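Robot arms to take on the cabling at Hatholm repair centre

Thursday, April 4, 2019

If you've ever crouched behind a rack with a torch between your teeth, trying to work out which blue lead goes where, you'll have some sympathy for the crew at Fahy's network repair centre in Hatholm, who have spent a good many years doing just that for a living. Help is on the way, and the staff have had a generous hand in shaping it.

The company has been working up a two-armed robot bench in simulation, where the arms can practise handling cable at a rack as often as anyone likes without so much as a bent pin. The first real bench is due on the workshop floor in November, with a second to follow at the Tamham depot if all goes well.
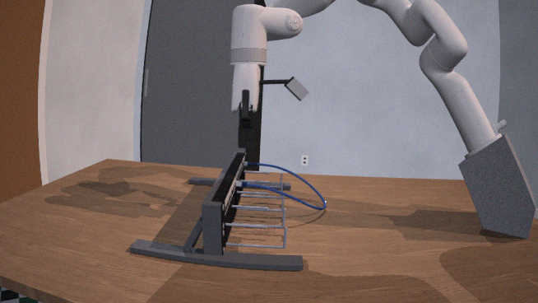 The simulated bench, with two white robot arms, one of them above the rack, and a blue cable at the rack's wire supports. Render: Fahy

Last year the Hatholm centre recabled 3,758 panels, every one of them by hand, and sore wrists and stiff necks have long been the favourite topic over morning tea. Under the new arrangement the arms will take the repetitive plugging and unplugging, while the 18 technicians keep the fault-finding, the testing and the final sign-off, along with any odd job that doesn't suit a machine (and there are always plenty of those).

Fahy says there will be no job losses. Five of the technicians have put their hands up to train as bench operators, a course that runs for three weeks at the company's Erodthorpe office and comes with a higher pay grade at the end of it. Rosters will change a little too, with the late shift finishing earlier, a bit of news that got a very warm cheer at the staff meeting.

Families and neighbours who'd like a look at the simulation are welcome at the Hatholm centre's next open morning. Tea and scones will be provided, and children can have a go at steering the arms on screen.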